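Chisholm Used Kitchen and Table
Home > Coffee > Sets and lots > Lot 17

Kumdale table with pour-over coffee glassware (used)

Price: $181
Condition: used, marks on the table surface
Pickup: Amcombe shop, Saturday included
Delivery: local only for the table, glassware can be mailed

Summary

A used Kumdale table with an off-white printed top, sold together with glassware for making pour-over coffee. It came to us as one lot and we would like to keep it that way, but see "Buying part of the lot" below. The table suits a coffee corner at home, a break room or a small shop counter area. The glassware is for hand brewing on a normal scale, a few cups at a time.

The top

Kumdale made this top with a pastel print on a light background. The colors are soft and go with most painted walls and plain chairs. The top has been used, and it has been priced as a used top.
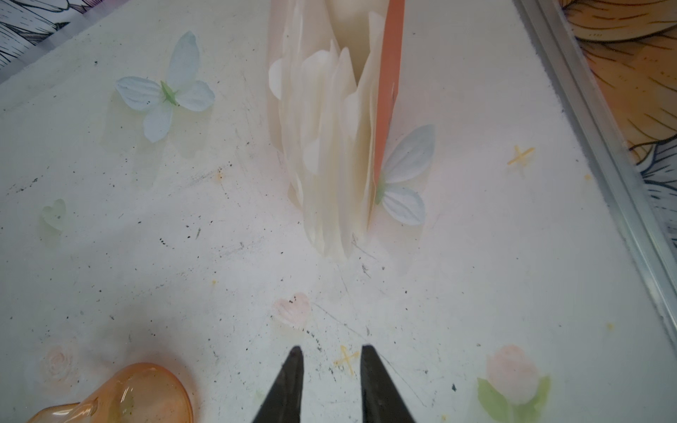 Kumdale printed several tops in the same years, and buyers sometimes write to ask which one we have. Ours is the version with flowers and hearts and the ringed planet. The motifs are spread out with a good deal of plain background between them, so a tray or a cup does not hide the whole design. Wear is spread over the top as well. The peach-pink heart has dark dots across it, and there are thin scratches and scuff marks nearby, along with smudges. The tulip still has its pink bud and green leaves. The fabric butterflies are not part of the lot.

A damp cloth and a little dish soap are what we suggest for the top. Wipe, leave it 15 minutes, then wipe again with clean water. Please do not use scouring powder or the rough side of a sponge on the print. If a mark does not come up with soap, we would leave it alone. A printed surface that has been rubbed too hard looks worse than one with a mark on it.

What is in the lot

Kumdale table with printed top
Glass coffee server with dark brown wooden handle
Round bamboo lid
Smoky gray glass dripper, cone-shaped, ribbed inside
Amber-orange glass pitcher with loop handle and pouring spout
Box of coffee filters, already opened

The filters go along with the lot at no charge. We can't say how many are left in the box, so please plan on buying your own.

The glassware

The server is clear glass, and a small glass knob joins the body to the wooden handle. Lift it by the handle and support the body with your other hand when it is full. Do not put the server on a burner or in the microwave. The handle and the bamboo lid should be washed by hand and dried right away – soaking is hard on both of them.

The dripper takes cone filters. Fold the seam over, press the paper against the ribs and rinse it before the coffee goes in. A medium grind is a good place to start. If the water stands in the cone too long, go a little coarser.

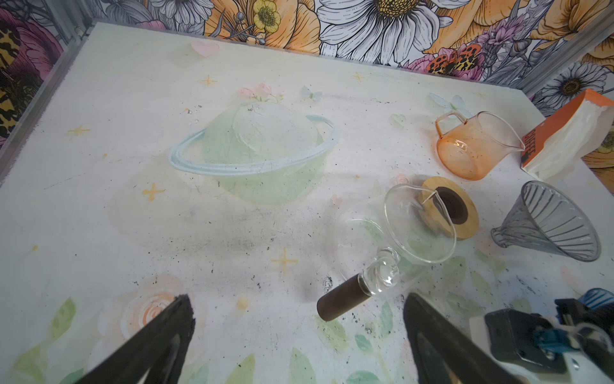
Check the fit of any dripper on any server before you pour hot water, and that goes for this lot too. If you would like to try the pieces together at the counter, ask and we will get them out for you. The pitcher can be used for water, iced coffee or milk. We do not recommend it for boiling water, as we have no maker's information on it. All used glass should be washed before first use.

Buying part of the lot

We will split the table from the glassware if the lot is still here at the end of May. Until then it is sold whole. If you only want the glass, send a message with the lot number and we will put you on the list in the order the messages come in. We do not split the glassware into single pieces.

Delivery and pickup

The table goes out on the Dodach van, which covers Amcombe and the towns next to it. It takes 2 people to carry, so please have somebody at home to help the driver with steps. Glassware is wrapped in paper and boxed separately. If you are picking up, bring a blanket to put between the top and anything else in the car.

Returns

Used lots can be returned if they do not match the written condition. Marks on the top that are mentioned on this page are not grounds for a return. Breakage in the mail should be reported on the day the box arrives, and please keep the packing until you have heard from us.

Questions about this lot

Áine Ó Dubhghaill looks after coffee and tableware. Write to her through the contact form and put "Lot 17" in the subject line. She can measure the table for you and hold the lot until closing time the next day.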